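Koveo Plating Pair – two-handed kitchen help from Sekaneck

If your kitchen sends out the same cold plates hour after hour, you'll know how the last stretch of a shift feels in the shoulders. The Koveo works the plating bench beside your crew, and it's rated for 1000 plates between services.
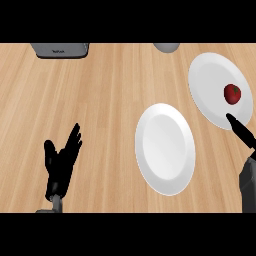 Staff at the Calvo canteen in Plorness have had theirs since June, and they've moved 2 people from the garnish line to the hot counter, where they get to chat with customers again (they're very happy about it!). Small, soft things are what they ask us about most, a single tomato on a white plate for instance, so every unit comes with a practice program you can run on screen first. Nearly everyone is comfortable with it after 15 minutes.

Weight: 182 kg with bench
Training: included, at your site – we'll bring the morning tea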